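4.2 What we wrote down, and what we wish we had

When Silviu Iordache and I started putting the Sidley rules together, I figured the hard part would be safety limits. Wrong! The hard part was getting people to agree on what counts as a grasp. One team scored a pick as good the moment the fingers closed, another wanted the object up off the floor, and Cosmin Vlad (who ran the Vergara trials in February) wouldn't sign off on anything shorter than a nine-second hold. You can guess how well those success rates compared.

So rule 3 now says this: a pick is scored only when the object is clear of the surface it started on, and the evidence is a view from the gripper's side that shows both fingers, the object and some of the floor. Figure 2 is the kind of view we ask for in simulated runs. The little blue cylinder with the green cap is up between the fingers and you can see floor through the gap, so two scorers have something to point at when they argue. And they do argue, believe me.

We tried the rule on 148 simulated episodes, each scored twice by people who hadn't talked to each other. They split on 51 of them under the old wording, which was embarrassing, and on nine under the new one. Most of those nine were cases where a finger hid the bottom of the object, and I don't have a great fix for that yet. Silviu wants a second view. I'd like to see what it does to storage first – we're already keeping nearly 890 clips on the Zaster server and somebody has to look after them.

Figure 2. Simulated grasp seen from the gripper's side, with the object held above a wood floor.
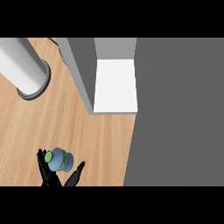 4.3 Naming and keeping the runs

Every run gets the rule version in its name, even the failed ones. Especially the failed ones, if you ask me.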